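Lasst die Fläche leer
Ein Plädoyer gegen das Vollstellen
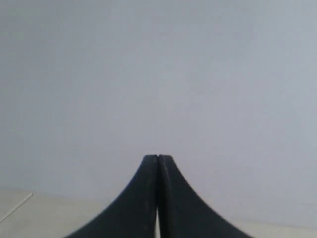
Wie es bei uns angefangen hat

Mit einem Umzug, womit sonst. 57 Kisten, drei Stockwerke, kein Aufzug. Und am Ende des Tages stand alles irgendwo, nur nicht da, wo es hingehört. Auf dem Küchentisch die Lampen. Auf der Arbeitsplatte die Bücher. Gegessen haben wir im Stehen, Brot aus der Tüte.

Philomena Kwofie, mit der ich die Wohnung teile, hat dann abends einfach den Tisch freigeräumt. Alles runter, auf den Boden, egal wohin. Und dann nichts mehr drauf. Ich fand das albern. Man räumt doch nicht eine Fläche leer, wenn ringsum das Chaos steht. Doch, tut man. Sollte man sogar zuerst.

Das ist meine These und ich schreibe sie schnell auf, bevor hier wieder jemand den Einkauf abstellt: Jede Wohnung braucht eine Fläche, auf der nichts steht. Eine reicht. Keine Schale, keine Kerze, auch nicht der hübsche Krug von der Tante.

Flächen ziehen Zeug an

Weiß jeder. Ein Brief liegt da, am nächsten Morgen liegen vier. Dann ein Ladekabel. Dann die Schraube, von der keiner weiß, wo sie rausgefallen ist, und die man deshalb auf keinen Fall wegwerfen darf. Nach zwei Wochen ist es kein Tisch mehr, sondern ein Archiv.

Fiifi Abubakari hat mir neulich widersprochen, ziemlich laut, beim Abwasch. Eine leere Fläche sei Luxus. Wer auf 26 Quadratmetern wohnt, der braucht jeden Zentimeter, und wer was anderes erzählt, hat einen Keller. Stimmt ja auch. Wir haben einen Keller. Trotzdem glaube ich, dass es gerade in kleinen Wohnungen hilft. Bei ihm liegt der Teig zum Ausrollen auf einem Brett über der Spüle, weil der Tisch belegt ist. Mit Zeug, das er nach eigener Auskunft seit Mai nicht angefasst hat. Zum Backen verschiebt er erst den Drucker. Dann backt er eben nicht.

Was man nicht rechnet: die Zeit fürs Wegschieben. Jedesmal kurz Platz machen, jedesmal wieder zurück. Das ist auch Arbeit, nur merkt man sie nicht.

Kaufen hilft nicht

Der übliche Rat lautet ja: mehr Stauraum. Körbe, Boxen, Einsätze für die Schublade. Ich bin drauf reingefallen, gründlich. Das Regalsystem Quintero, mit ausziehbaren Böden, 60 Euro, und dann noch die passenden Einsätze dazu. Jetzt habe ich ein Regal voller Boxen und in den Boxen das, was vorher auf dem Tisch lag. Sortiert, immerhin. Gebraucht hab ich davon fast nichts.

Die Boxen sind nicht schuld, klar. Aber wer Platz schafft, füllt ihn. Bei mir jedenfalls hat es keine Woche gedauert. Und die leeren Boxen, die übrig waren? Standen auf dem Tisch.

Hell ist besser, finde ich

Geschmackssache, gebe ich zu. Auf einer hellen, fast leeren Fläche sieht man sofort, was da ist. Ein einzelner dunkler Gegenstand darauf fällt auf, auch wenn er klein ist. Auf unserem alten Tisch in Lavuvstead, dunkel gebeizt, konnte ein Schlüsselbund tagelang liegen und wir haben den ganzen Flur danach abgesucht. Zwei Mal. Krümel sieht man auf hell natürlich auch eher, je nachdem. Dann wischt man halt. Geht ja schnell, wenn nichts im Weg steht.

Ayuba Asamoah meint, leere Räume wirken kalt, wie eine Praxis kurz nach Feierabend. Der Einwand ist nicht dumm. Ich will auch keine leere Wohnung! Meine Bücher stehen doppelt, an der Wand hängt viel zu viel, im Flur stolpert man über Schuhe. Darf alles bleiben. Es geht mir um den einen Tisch.

Und Gebrauchsspuren stören mich dabei überhaupt nicht. Kratzer, matte Stellen, ein Ring vom Teebecher. Leer heißt ja nicht neu.

Die Regel, falls jemand eine will

Abends leer. Mehr haben wir nicht. Tagsüber darf alles drauf, Zeitung, Nähzeug, Kartoffelschalen, der halbe Wocheneinkauf. Vor dem Schlafengehen kommt es weg, notfalls auf den Stuhl. Ja, der Stuhl ist dann voll. Über den Stuhl reden Philomena und ich noch, das kann ein bischen dauern.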